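Notebook, bench 2 – open day, September

Doors at 10:00. Dzifa did the welcome at the front and sent people back to us in groups. I ran the two-arm table with Chin-lung, Kwaku had the conveyor, and Amerley kept the sign-in sheet. Final sheet says 263 names, which includes the Turnonside apprentices who came in on one coach.

Setup before opening

Reset both arms and checked the shoulder bolts. Left wrist servo was noisy on startup, then fine. Speed limit set to 30 percent for the whole day and left there. Task was tidying small desk items into the white divided tray, same as last week's practice. I talked while Chin-lung drove.
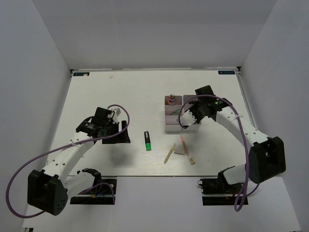
Questions people asked

Most wanted to know if the arms could see. I explained it with the marker: what looks obvious to us standing over the table is hard to judge from one viewpoint, and the short pieces in front of the tray are worse than the marker when they lie close together. The apprentices asked better questions than I expected, mainly about cable strain. Fair point – the purple cables have a lot of slack in them and I want to clip them closer to the links.

Gebhard Bühler from Sternon stayed through two groups. He asked for the cost of a spare gripper and how long a jaw swap takes. Told him 11 minutes with the right driver. He wants to send someone over to try it.

Problems

Right arm faulted 3 times, all after lunch, all while reaching over the tray. Restarted each time from the laptop. Log saved in the Dusta folder under open day. Chin-lung thinks it's the elbow limit being set too tight. I think it's the tray position, so we should test both before changing anything.

To do

Move the tray back toward the rail and rerun with the same items.
Clip cables, both arms.
Wipe the smudge at the back left of the table.
Send Gebhard the jaw drawing.
Ask Kwaku if the Aryee visit is still on, and whether they want this table or the conveyor.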